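IRNURA SUPPER CLUB
Minutes of the January planning meeting, held in Asnakech's kitchen

Present: Asnakech Tekleab (chair, by virtue of owning the table), Ayana Tefera (minutes), and seven others who signed the sheet. Two more arrived after the snacks came out and are recorded as present for the snacks.

Called to order at 7:10 p.m. Should have been 6:30.

1. Last minutes
Approved with one correction. The November chili was described as "mild." Struck.

2. Money
We have $291 in the envelope. Ayana had $271 in her notes. The $20 difference was traced to a bill stuck to the back of the Hadgu grocery receipt, and the meeting spent longer being pleased about this than twenty dollars deserves.

3. Spring potluck
The Randen hall wants $800 for an evening, kitchen included. Kitchen means a sink and a stove with three working burners. After a short silence it was agreed to ask Asnakech's church about the basement, which is free if we stack our own chairs. Asnakech will call. Moved and carried that nobody bring a seven-layer dip unless they have cleared it with Ayana, in light of last spring, when there were five.

Theme: brunch for dinner. The vote was six to three. The three would like it noted that they wanted soup.

4. Dessert
Banana pudding, two big pans. Long discussion of vanilla wafers versus shortbread. Wafers won. Homemade custard was proposed by people who were not going to make it, so Ayana will make it. Bananas get sliced the same day.

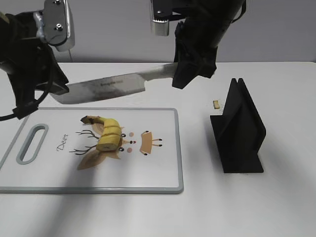
Banana, partly cut, on the white board.

Whipped cream or meringue was left open. Asnakech has feelings about meringue and was given two minutes, of which she used nine.

5. The cookbook
We now have 716 recipes in the shoebox, a good third of them zucchini bread. Ayana will sort them into keep, maybe, and zucchini. The print shop, Fokance, will hold its quote until we know how many pages we want. Handwritten cards need to be readable by someone other than the person who wrote them. "Bake till done" will be sent back.

6. Other business
The blue casserole dish is still at Ayana's. No one has claimed it. It has a very nice lid, and she is in no hurry.

A request to start on time was received warmly.

Next meeting at Ayana's, 6:30 p.m. Bring a recipe card and your own mug.

Adjourned 8:55 p.m. Leftover spinach puffs went home with Asnakech, who already lived there.

Minutes by A. Tefera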